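Do we really need 2,000 milligrams of vitamin C?

August 2025
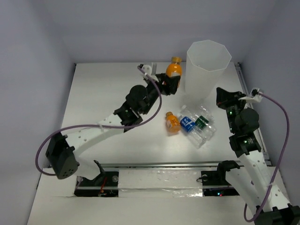
A reader wrote in after my July post to say I was being unfair to vitamin drinks, that she has had one every morning for 6 weeks and hasn't caught a thing, and that I should try it before knocking it.

Fair enough, except that I haven't caught a thing either, and I've been drinking tap water. It's summer. Most people I know feel fine.

What set me off in the first place was a stand at the Covville street fair selling something called Brivilex. The sign promised "total immune support" and the small bottle cost more than my lunch. I asked the man what it supported the immune system to do. He said it helped it work better. I asked better than what, and he gave me a coupon.

I took the coupon home and read the back of it. One serving has 900 milligrams of vitamin C, and they suggest 2 servings a day. As far as I know, your body only takes up so much at once and you pee out a good part of the rest. So that's an expensive trip to the bathroom. My doctor's office said more or less the same when I called, in nicer words.

Linix, the other one people keep telling me about, doesn't list amounts at all, just a "blend." I don't buy ground beef that way and I'm not going to buy vitamins that way.

If you like the taste, go ahead and drink it. I like root beer. But I don't tell people it's keeping me well, and I'd want to see a lot more than a coupon before I believed anybody who said theirs was. I still have the coupon, if anyone wants it.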